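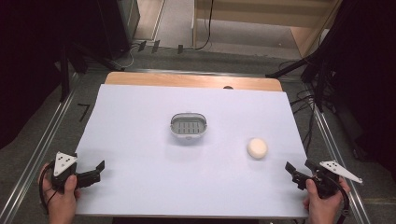

図4-1　かごと丸いもの。白い板の上に置いた状態

第4章　ものを入れものに入れる

4.1　この章で学ぶこと

前の章では、机の上を広くあけて、作業の場所を作る方法を学びました。この章では、その場所の上で、一つのものを一つの入れものに入れることを考えます。とても簡単な動作に見えますが、片づけの仕事の大部分は、この動作のくり返しでできています。引き出しの整理も、棚の整理も、荷物づくりも、小さく分けて見ればここに戻ります。

私がこの科目を教えはじめたころ、学生はこの章を早く終わらせたがりました。「入れるだけですから」と言うのです。そこで、Gastholmの実習室で、丸いものを小さな入れものに入れる練習をしてもらいました。すると、置く場所を決めていない人、入れものを体から遠くに置きすぎた人、入れたあとで取り出しにくい人など、いろいろな困り方が出ました。それで私は、この章を短くしないことに決めました。

4.2　ことばの準備

本文に入るまえに、いくつかのことばを決めておきます。日本語では「入れもの」「容器」「かご」を、場面によって使い分けます。この本では、ものを受けとるほうを広く「入れもの」と呼びます。そのうち、底や側面にすき間があるものを、特に「かご」と呼ぶことがあります。入れられるほうは「中身」です。まだ入っていないときも中身と呼ぶのは少し変ですが、説明が短くなりますので、お許しください。

入れものの口から底までの長さを「深さ」、口の形を「口形（こうけい）」と言います。口形は、円、だ円、四角に大きく分けられます。だ円の口は、長い方向と短い方向を持っていますから、置く向きによって使いやすさが変わります。図4-1のかごも、だ円の仲間です。学生のみなさんは、自分の家にある入れものを見て、どの口形が多いか調べてみてください。私の家では四角が多く、だ円は洗面所にだけありました。

4.3　作業の面

中身と入れものを置く面は、平らで、明るい色で、模様の少ないものがよいです。机の木目は美しいですが、小さいものを置くと見つけにくいことがあります。図4-1では、木の机の上に薄い色の板を置き、その上にかごとクリーム色の丸いものだけを出しています。入れる練習では、使うものだけを面の上に出すことが基本です。

ただし、明るい面に明るい色のものを置くときは、影をよく見る必要があります。白い皿を白い布の上に置いたときのことを思い出してください。輪かくは弱くなりますが、ものの下にできる薄い影が、位置を教えてくれます。光が真上から強く当たる部屋では影が小さくなりますので、窓に近い机を使うか、横に明かりを足します。

同じ実習室で教えているStella Wanyamaさんは、面の色を変えて練習する方法をすすめています。はじめは暗い色の面で、次に明るい色の面で、同じ中身を使います。私もこの方法を9月の授業に取り入れました。暗い面から始めた学生は、影を見る習慣がつくのが少し遅いように感じましたが、まだはっきりしたことは言えません。

4.4　距離と向き

中身と入れものの間の距離は、近いほうが楽です。しかし、近すぎると、中身を持つときに手が入れもののふちに当たります。こぶし一つ分をあけるのが、私の教室での決まりです。入れもののふちが高いときは、もう少し広くあけます。

向きについては、だ円や四角の入れものの場合だけ考えます。長い方向を体に対して横にすると、左右のずれに強くなります。縦にすると、前後のずれに強くなります。自分がどちらにずれやすいかは、やってみなければわかりません。

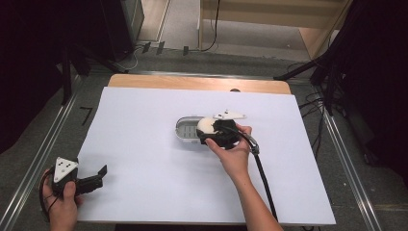 図4-2　白く丸い中身を持つ。入れものはそのすぐ左にある

図4-2では、中身と入れものがたいへん近くなっています。このような位置では、次の三点に気をつけてください。

まず、持っている部分が、入れもののふちより高いことを確かめます。次に、中身の下の面が見えるように、顔の位置を少し変えます。最後に、入れものの真ん中の上で一度止まります。急いでいる人は最後の点を忘れます。止まる時間は一呼吸で十分です。

丸い中身は、放したあとに転がることがあります。底が格子になっている入れものでは、格子のみぞに沿って動くこともありますから、静かになるまで次の中身を持たないでください。

4.5　練習の準備

この章の練習には、次のものを使います。

・だ円の口の入れもの　1個
・手のひらに入る大きさの丸い中身　4個
・白または薄い色の板か布　1枚
・練習記録の用紙（巻末からコピーしてください）

入れものは、Planbyの小型かごでも、家にあるものでもかまいません。中身は軽いものを選びます。1回の練習は8分までとし、疲れたら途中でやめてもよいです。記録の用紙には、入れものの向きと、中身との距離を必ず書いてください。結果だけを書く学生が多いのですが、あとで読みかえすと、向きと距離がなければ何も比べられません。

用意ができたら、4.6節の「一つを入れる」に進みます。中身を続けて入れる練習は4.7節にありますので、先に読まないようにお願いします。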